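About Rirkow Sewing Studio

Rirkow Sewing Studio is a school and supply shop for people who sew garments, bags and household items at home. It was founded by Jhair Giraldo, a pattern cutter by training, who began teaching evening classes in a rented room above the Benítez dry-cleaning shop. The studio has since moved to its own premises on Lallitz Street, where it offers 20 machines for student use, a cutting room and a fitting area.

Our courses are taught in small groups and follow a set program. New students begin with machine care, straight seams and the reading of commercial patterns. Those who complete the first level may go on to fitting, zippers and linings, or to our course in altering ready-made clothing.

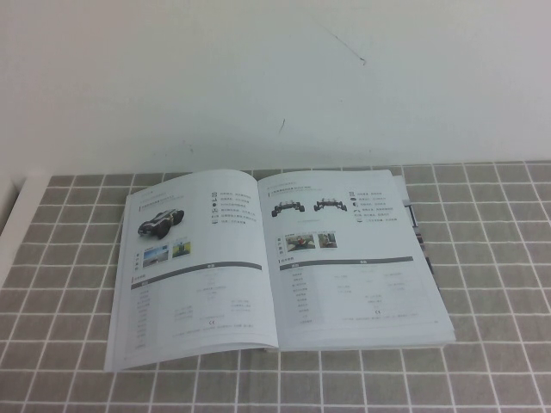 An open booklet on a gridded cloth.

The studio library holds 387 patterns and reference books, which enrolled students may borrow for up to 25 days. Patterns are to be traced and returned uncut. Tracing paper is sold at the counter by the metre.

Open studio hours are available to anyone who has finished the first level or can show equal experience. Members book a machine in advance and bring their own fabric and thread. An instructor is present at all times — though instruction itself is limited to short questions during these hours.

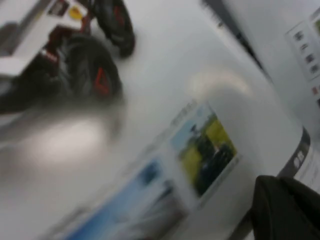
Industrial machines are reserved for students in the advanced courses and may be used only after a safety session. Each May, the studio holds its student showing, at which up to 40 finished garments are displayed and the Mideo Award is given for the best work by a first-year student.

Rirkow Sewing Studio is privately owned and employs six instructors. Enrolment for all courses is handled at the front counter, where staff can also advise on the proper level for returning sewers.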